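Section 6: Working Close to Furniture

6.1 Before you read this section

This section covers the rules for using the Losar two-arm unit near chairs, racks, shelves and other household or office furniture. It assumes that you have finished the start-up checks in Section 3 and that the site lead has signed the room sheet. If the unit has been moved to another room since the last room sheet was signed, go back and fill in a new one.

The rules apply to hand-guided work, remote work and playback. Where a rule applies to only one of these, the text says so.

Words used in this section:

Operator: the person holding the controls or wearing the control rig.
Spotter: the person standing outside the reach line with the stop button.
Reach line: the limit of travel of either arm at full stretch, plus the margin on the room sheet.
Close zone: any space where part of a gripper or hand is under, inside or behind a piece of furniture.

6.2 Rules for the close zone

Most of the reports we get about scraped covers and bent finger pads come from the close zone. Speeds and forces that are fine over an open table are too high under a seat or between two shelves.

1. Set the speed limit before the arm enters the close zone. The limit is up to 100 mm per second for any move with a gripper under, inside or behind furniture. Do not change the limit while the arm is inside.

2. Keep the stop button in the spotter's hand. A button hung on a wall hook does not meet this rule.

3. Bring one arm at a time into the close zone. Park the other arm clear of the furniture and leave it under hold. If the task calls for both arms, follow 6.6.

4. Turn on the wrist camera view and check that the picture is live. Wave a hand in front of the lens while the arm is under hold and outside the close zone. If the picture does not change, restart the camera feed.

5. Look for cords, cables and straps that could catch a finger pad. Move them or tape them down.

CAUTION: Never reach into the close zone while the arm is powered, even under hold. Press stop, wait for the tone, and then reach in.

6.3 Office chairs and other swivel seats

A swivel seat has two motions that a fixed seat does not: it turns, and on most models it goes up and down. Either one can trap a gripper. Treat the chair as a moving part until you have blocked it.

1. Lower the seat to its bottom stop. If the task needs the seat higher, write the height on the room sheet.

2. Block the casters. The wedges in the accessory box fit most casters. Two wedges on opposite sides are enough on carpet. On a hard floor, use all of them.

3. Turn the seat by hand through one full turn and feel for play. If the seat wobbles or drops, do not use the chair.

4. Find the height lever and any tilt lever. Mark them with tape that shows up on the wrist camera.

5. Bring the arm in from the side away from the levers, with the gripper open no wider than the task needs.
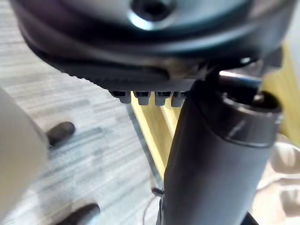
Camera position decides how much the operator can judge from the wrist view alone. With the lens low and close, the parts nearest to it fill a lot of the picture and go soft, and the operator can lose track of how far the finger tips are from the post. Pick one small feature that stays sharp and use it as the mark for every approach. The row of small pegs under the ridged rim works well as a mark, and so does a bolt head or a molded edge if the chair has one. A smooth, dark post is a poor mark at short range. It gives the operator little to focus on, and its sides blend into the shadow under the seat. Once you have picked a mark, say it out loud so that the spotter knows what the operator is steering by.

6. Stop at the hold point before going under the rim. The hold point is 91 mm from the nearest part of the chair, measured from the finger tips with the arm still. Use the gauge block supplied with the unit.

7. Get a spoken "clear" from the spotter. Move in.

8. If contact is made that is not part of the task, stop. Back out along the same path you came in by. Do not try to steer around the part while in contact with it.

9. Log the contact, even if there is no mark on the chair or the unit.

Note: Some chairs have loose trim under the seat that can be pulled off by a light touch. If trim comes off, take the chair out of use until it is refitted.

Note: Gas posts must not be gripped, clamped or used as a rest for the arm. This includes the collar at the top of the post.

6.4 Keeping the view usable

The Grulon gripper takes up part of its own camera view. You cannot get rid of this by moving the lens, and the mount must not be bent to try. Use the following steps to keep enough of the view open.

1. Wipe the lens with the dry cloth. No cleaning fluid.

2. Open and close the gripper once and watch the fingers cross the view. The operator should know what the fingers look like at the edges before working under a seat, where they can be mistaken for part of the furniture.

3. Check for glare. Turn off desk lamps that point at shiny parts, or turn the chair.

4. Keep the task feature away from the finger edges. If a finger covers it, back out to the hold point and come in at a different angle.

5. If the floor is patterned, do not use the pattern to judge distance. Carpet tile seams are often not straight, and a seam seen between blurred parts can look closer than it is.
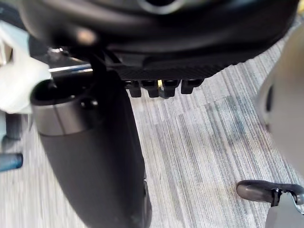 Figure 6-2. Wrist view below the seat. The tabs on the lower rim are in the open part of the view, between the post and the gripper finger.

If the operator reports a lost view, the spotter presses stop without asking why. This applies even if the picture comes back at once. Restart from the hold point.

The head camera may be used along with the wrist view but does not replace it in the close zone. If the wrist camera fails, the close zone work is over for that arm until the camera has been changed and checked as in 6.2.

6.5 Who may do this work

Anyone who has passed the basic operator check may work in open space. For the close zone, the operator needs the furniture sign-off as well. At Ní Bhriain sites the sign-off is given by Fionnuala Mac Suibhne and is renewed every September. Other sites name their own person on the site form.

Spotters do not need the furniture sign-off. They do need to have pressed the stop button at least once that day with the unit running, and to have heard the tone.

A shift in the close zone runs for no more than 2 hours. After that the operator hands over or takes a break. Break time is not logged as run time.

Visitors stay behind the reach line. If a visitor crosses it, the spotter presses stop and the work starts again from the hold point. This is not written up unless there was contact.

6.6 Racks and shelves

Racks differ from chairs in two ways. They can tip, and the items on them can fall onto the base of the unit or into the path of the other arm. The steps below are for light racks such as shoe racks and small open shelving. For anything taller than the head of the unit, see Section 8.

1. Stand the rack against a wall on level floor. Push it at the top with one hand. If it moves, fix it to the wall or add weight to the bottom board.

2. Clear away cables on the floor next to the rack. Those that must stay should be outside the path of the base.

3. Move loose furniture back from the rack. Armchairs and stools are the usual ones. Leave enough room that an arm can swing outward without touching a cushion or armrest.

4. Load the rack only with the items needed for the task. Spread them along the shelves and keep each item fully supported.

5. Drive the base to the start position and set the brake. Do not drive with an arm over a shelf.

6. Raise the first arm beside the shelf, outside the uprights, and hold. Check the fingers from the head camera. They should be relaxed and clear of the shelf edge.

7. Keep the second arm low and to its own side. Both arms may be used above the same shelf only if the task sheet says so, and then at half the close zone speed.

8. Look at anything mounted below the wrist. Hand changes are easy to remember, and attachments under the wrist housing get missed. The attachment may reach the items on the shelf before the fingers do.

9. Move in over the shelf from the front. Never come in from behind an upright.

CAUTION: Soft items such as slippers and cloth can fold around a finger and pull the next item with them. Lift straight up and hold for 2 seconds before moving sideways.
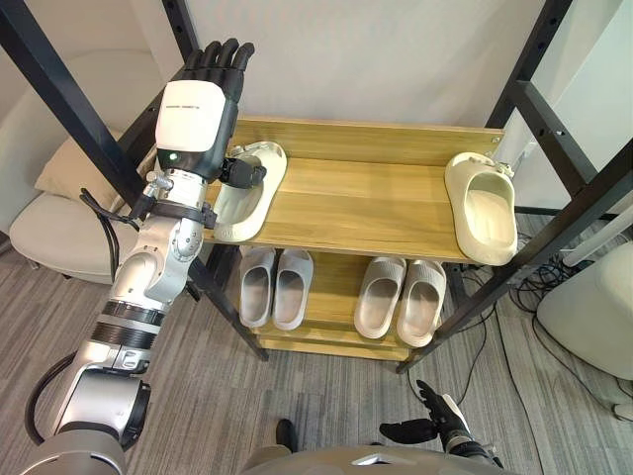

6.7 After the work

1. Back both arms out to the hold point and park them.

2. Press stop and wait for the tone.

3. Look over the finger pads, the camera mount and the arm cables. Replace any pad that is torn or lifting at the edge. Replacement pads are listed under Trurkex hand parts in Appendix B.

4. Remove the wedges and tape from the chair. Tape left on a lever will leave glue.

5. Check that the rack still stands firm, and put back anything you moved.

6. Fill in the contact log. Write "none" if there was no contact. A blank line is treated as a missing log and the unit will be held until it is filled in.

7. Sign the room sheet and leave it with the unit.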